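Renting by the Harbor: How Heywood Is Rethinking the Long Lease

For most of its history, the Heywood district of Vullport was a place people passed through on the way to the ferry. The warehouses closed, the offices above them emptied, and the few apartments that remained were let by the month to seasonal workers. Today the same streets hold one of the more closely watched rental markets on the coast.

The change began with Cirkora, the developer that acquired three adjoining blocks on the waterfront and chose to keep them as rental property. Its buildings offer leases of up to ten years, with annual increases fixed at signing. Tenants may paint, put up shelving and, with written consent, replace kitchen units at their own expense.

Demand has been strong. When the second block opened in September, the leasing office received roughly 1000 inquiries for 100 apartments. Many came from households that had expected to buy and found that a deposit remained out of reach.

Long leases bring obligations of their own. A tenant who wishes to leave early must give six months' notice or find a replacement acceptable to the landlord. Local advisers recommend reading the repair clauses with care, as responsibility for appliances passes to the tenant after the second year.

Vatix, a smaller firm with two buildings inland, has taken a more cautious view. It continues to offer standard one-year terms — though renewals are now discussed four months before expiry, which gives families time to plan around the school calendar.
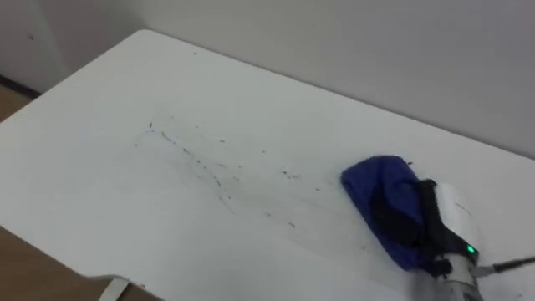
Both firms have applied to build on the former rail yard, and the city is expected to rule on the applications in the spring.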